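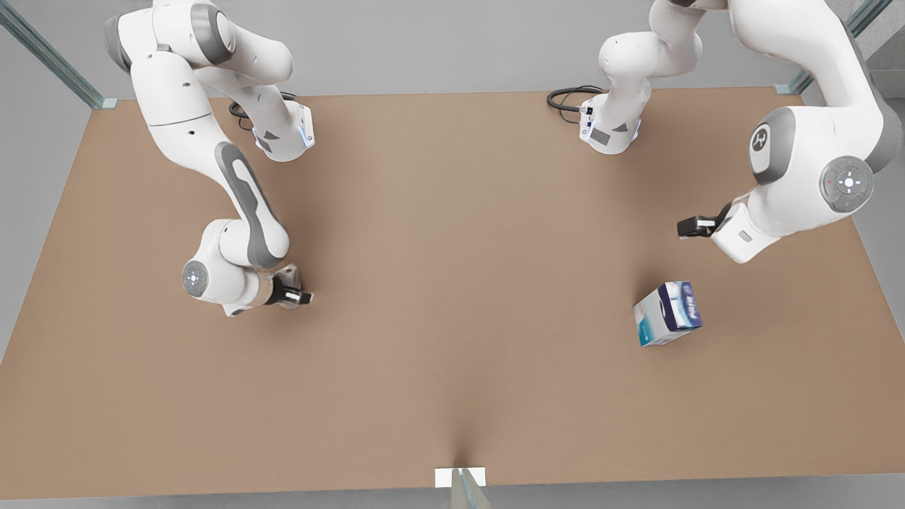

The second arm is still the line in this budget that generates the most mail, so I will start there. Fitzsimmons asked in March why a cell that handles one small carton at a time needs two arms to do it, and the simulated cell does not help my case at first glance: two white arms, two black-fingered grippers, a great deal of brown table and a single blue-and-white carton over on the left arm's side. The carton is small on purpose. It is the size Callerine ships most, and if the left arm can pick it up and pass it across, the right arm can do the labeling without anyone buying a turntable. We have priced the turntable. It costs less than an arm and does one thing, which in our building would be going around.

Where the money stands. Nothing has been ordered beyond the simulation license and the workstation to run it, and both came in under the amounts approved. The workstation was under by $200, which I mention mainly so that it is on record when we get to cables.

Cables. The original request had no line for cable management. The vendor quote from Idovberg has no line for it either, and when I asked, they told me that most customers "find a solution." In the model the cables sit in loops on the table, where they cost nothing and never get snagged. On a real bench I would like them overhead. I am asking for $3,010 for a carrier and brackets. The Idovberg catalog price is $3,000, and the other ten dollars is a handling fee that survived two phone calls.

Grippers. The quote covers one pair of two-finger grippers and no spare fingers. I have moved spare fingers from "later" to "with the order," having watched what our operators do to staplers. This fits inside the existing tooling line if we take the shorter warranty, and I would take it. The longer one excludes fingers anyway.

The table. The simulated top is a flat brown surface that nobody has to pay for or carry up the stairs. The real one has to be stiff enough that two arms moving at once don't shake it. Iltness has offered us a surplus steel bench for the cost of moving it. I have seen the bench. I have also seen our freight elevator, and the two have yet to be introduced. The measurements are due next week, and I am leaving the furniture line untouched until then.

Schedule. Idovberg quotes delivery in roughly 5 months from deposit. Their last quote said less, and I did not enjoy asking why. If the deposit goes out with the next payment run, installation lands after the holiday rush, when the packing floor can spare the space.

What I need from you by return: a yes or no on the cable line, and agreement that the second arm stays in the plan until the handoff tests in simulation are finished. If the tests say one arm will do, I will write that report too, and reprice the turntable.

29 August 2024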